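Why Bottles Have Caps, and Other Things to Know About a Small White Bottle

Go and look in your bathroom, or under the sink (with a grown-up, please), or on the shelf where the shampoo lives. I would bet my best slippers that you will find a bottle. Bottles are so ordinary that we walk right past them, and that is a shame, because somebody once sat down and thought hard about every part of one! How wide should the bottom be? What color should the cap be? Where do the words go?

Let's start with standing up. A bottle stands when its weight sits over its bottom. If you tip it a little, it rocks back. If you tip it a lot, the weight goes past the edge and over it goes, usually onto your sock. A wide, low bottle is hard to knock down, and a tall, thin one is easy.

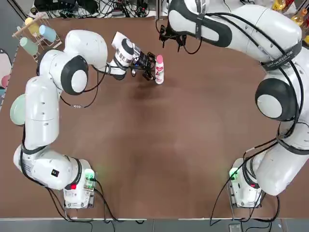 Azra Vasić wrote to ask whether a full bottle falls over more easily than an empty one, as her class in Trindby could not agree about it and there had been quite a lot of shouting.

Well, Azra, the answer is a bit of a surprise. A full bottle and an empty bottle of the same shape can be tipped nearly as far as each other before they fall. The full one is heavier, though, so it takes a bigger push to get it going. And a bottle with just a little water in it is the steadiest of all, with all that weight sitting down low. You can try it on the kitchen table with a plastic bottle and one finger. Put a towel down first.

Now for the cap. Most small bottles have a cap that screws on, and inside it there is a ridge that winds around and around like a slide at the playground. The neck of the bottle has a ridge too, and when you turn the cap the two ridges slide along each other and pull the cap down tight.
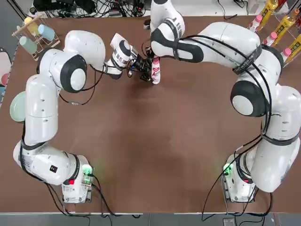 A small white bottle with a pink cap.

Caps come in every color you can think of. Sometimes the color tells you which kind is which, so you don't mix up two bottles from the same family, and sometimes the people who made it just liked pink. I like pink too.

Then there is the label, which is the part of a bottle that talks to you. The biggest letters are nearly always the name. The little letters, the ones you have to squint at, tell you what is inside, how to use it and how much there is. A bottle might say 200 ml, which is a bit less than a cup. Snežana Kelmendi, who is 9 and lives in Mellor, keeps old labels in a scrapbook, and her favorite is from a bottle of just 55 ml!

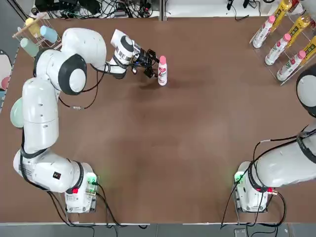
Labels matter for another reason, too. Many bottles are white or dark all the way around, and you can't tell from the outside whether there is lotion in there, or medicine, or something for scrubbing the floor. So if you can't read the label, or it has come off, leave the cap on and go and ask a grown-up.

Things to try at home

Ask for 2 empty plastic bottles, rinsed out, with their caps. Fill one to the top and leave the other empty, put the caps on, and tip each one slowly until it wants to fall. Then pour most of the water out of the full one and try again.

After that, make a label of your own. Big letters for the name, little letters for everything else, and any picture you like.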